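3.2 Aufzeichnung der Demonstrationen

Alle Demonstrationen wurden an demselben Arbeitsplatz aufgenommen. Die Aufgabe besteht darin, ein einzelnes Bauteil aus dem Umfeld der Elektromontage zu greifen und in einen offenen Behälter abzulegen oder es von dort wieder auf die Unterlage zurückzuführen. Wir haben diese Aufgabe gewählt, weil sie sich in kurzer Zeit wiederholen lässt und trotzdem Teile mit sehr unterschiedlicher Griffgeometrie umfasst. Ein Drehknopf verlangt eine andere Öffnungsweite und einen anderen Anfahrwinkel als ein Zahnrad, und ein Leitungsschutzschalter kippt leicht, wenn nur ein Finger Kontakt hat.

Verglichen werden zwei Arten der Vorgabe. Bei der Handführung (HF) wird der Arm in den Schwerkraftausgleich geschaltet und von der Bedienperson am Handgelenk durch die Bewegung geführt. Der Greifer wird dabei über einen Fußtaster geöffnet und geschlossen. Bei der Fernsteuerung (FS) bewegt die Bedienperson einen kinematisch gleichen, verkleinerten Führungsarm, dessen Gelenkwinkel auf den Folgearm übertragen werden. Die Umrechnung erfolgt gelenkweise und ohne Skalierung, eine Kraftrückmeldung ist nicht vorhanden. Der Regler stammt aus dem Paket Stavar, die Aufzeichnung übernimmt unsere eigene Software Pukano. Beide laufen auf getrennten Rechnern, deren Uhren vor jeder Sitzung abgeglichen werden.

Insgesamt liegen 304 Demonstrationen vor. An der Aufzeichnung waren 4 Bedienpersonen beteiligt, darunter zwei der Autorinnen (S. Rusu und O. Pacheco). D. Ormsby und K. Tuhiwai hatten vorher mit Handführung gearbeitet, aber nicht mit einem Führungsarm. Beide erhielten eine Einweisung und durften so lange üben, bis ihnen drei Ablagen hintereinander gelungen waren. Die Übungsläufe wurden nicht gespeichert.

Die Teile am Rand der Arbeitsfläche bleiben während der gesamten Sitzung liegen. Sie sind also keine Zielobjekte des jeweiligen Durchgangs, gehören aber zum Kamerabild und erschweren die Zuordnung. In einem Vorversuch hatten wir auf einer leeren Fläche aufgezeichnet; die daraus gelernte Strategie verlor das Ziel, sobald ein zweites Teil ähnlicher Helligkeit ins Bild kam. Zwischen zwei Sitzungen werden die Randteile umgestellt, die Unterlage in der Mitte bleibt dagegen an ihrem Platz. Ihre Kanten dienen zugleich als Bezug für die Startposition des Behälters. 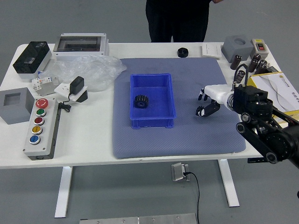 Abbildung 3: Arbeitsplatz mit Behälter und Zahnrad auf der Unterlage, rechts der Greifer.

Warum wird der Greiferzustand getrennt von den Gelenkwinkeln gespeichert? Der Greifer folgt dem Sollwert mit einer anderen Verzögerung als die Armgelenke, und bei geschlossenen Fingern weicht der Istwert je nach Bauteildicke dauerhaft vom Sollwert ab. Würde man nur die gemessene Öffnung übernehmen, ginge die Information verloren, dass die Bedienperson weiter zudrücken wollte. Wir speichern deshalb Soll- und Istwert in eigenen Kanälen und verwenden beim Training den Sollwert als Aktion und den Istwert als Teil der Beobachtung.

Für die Handführung ist diese Trennung weniger eindeutig. Der Fußtaster kennt nur zwei Stellungen, so dass als Sollwert entweder die volle Öffnung oder das vollständige Schließen vorliegt. Bei FS ist der Sollwert stetig, und die Aufzeichnungen zeigen häufig ein zögerndes Annähern, bei dem die Finger mehrfach ein Stück weit geschlossen und wieder geöffnet werden. Wir haben diese Abschnitte nicht geglättet. Ein Versuch mit einem Tiefpass auf dem Greiferkanal führte dazu, dass der eigentliche Griff zu spät einsetzte.

Ein Durchgang beginnt mit dem Arm in einer Ruhelage seitlich der Unterlage und endet, wenn er wieder dort angekommen ist. Die Bedienperson gibt Anfang und Ende selbst durch einen Tastendruck an. Fehlgriffe innerhalb eines Durchgangs sind zugelassen, sofern das Teil ohne Eingriff von Hand erneut gegriffen werden kann. Fällt es von der Unterlage, wird der Durchgang verworfen. Auf diese Weise wurden 9 Durchgänge ausgeschlossen, sie sind in der oben genannten Gesamtzahl nicht enthalten. Durchgänge mit einem zweiten Greifversuch wurden markiert, weil wir in Abschnitt 4.3 prüfen, ob sie dem gelernten Verhalten nützen oder schaden.

Eine Besonderheit der Handführung betrifft die Kamerabilder. Die Hände der Bedienperson liegen am Arm und verdecken zeitweise das Handgelenk, manchmal auch das Ziel. Im späteren autonomen Betrieb fehlen diese Hände. Wir spielen deshalb jede HF-Demonstration nach der Aufnahme einmal ohne Berührung ab und verwenden nur die Bilder dieser Wiedergabe. Das verdoppelt die Zeit am Gerät und setzt voraus, dass Behälter und Bauteil wieder an ihrer Ausgangslage stehen. Schlägt die Wiedergabe fehl, wird die Demonstration neu aufgenommen – bei kleinen Teilen kam das öfter vor als bei den Gehäusen. Bei FS entfällt dieser Schritt, da die Bedienperson den Folgearm nicht berührt.

Beim Ablegen in den Behälter unterscheiden sich die beiden Arten auch in der Bahn. Mit der Hand geführt, fährt der Greifer meist flach über den Rand und öffnet knapp darüber. Über den Führungsarm wird höher angefahren und steiler abgesenkt, vermutlich aus Vorsicht, denn ein Kontakt mit der Behälterwand ist am Führungsarm nicht zu spüren. A. Benítez hat die Bahnen beider Gruppen auf gleiche Länge normiert und übereinandergelegt; die Auswertung folgt in Abschnitt 4.1.

Zur Bezeichnung der Datensätze: Mit Kerslake ist im Folgenden der Teil gemeint, der ausschließlich aus HF-Durchgängen besteht, mit Ceken der Teil aus FS-Durchgängen. Beide enthalten dieselben Bauteile und dieselben Startpositionen des Behälters. Die Aufteilung in Trainings- und Prüfdaten erfolgt nach Sitzungen und nicht nach einzelnen Durchgängen, damit keine Anordnung der Randteile in beiden Mengen vorkommt.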